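Notes on the Wonirthorpe licensing notice

30/04/2024

The broadcast regulator in Wonirthorpe published its revised rules for online radio this month, and I have read all 144 pages so that I can work out what they mean for small stations such as Adjei.

The main change is in section 3. Any service that streams news for more than 30 minutes a day now needs a full license, even if the servers are outside the district. Under the old rules, only the transmitter site counted. Adjei rents its servers from Esow, so it was exempt until April. 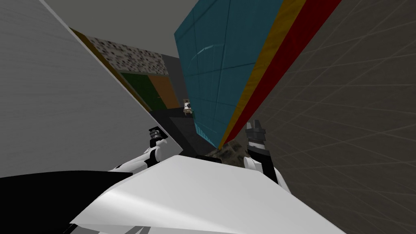
The application fee is 3971, payable on filing and not refunded if the license is denied. There is no lower rate for nonprofit stations. Atska, which relays Adjei in the evenings, has to file separately — a relay is treated as a service of its own.

What the notice leaves out is a definition of news. A weather bulletin probably falls outside it. A call-in show on council business could go either way. I have sent the licensing desk a written question on this point and will post the reply under this entry.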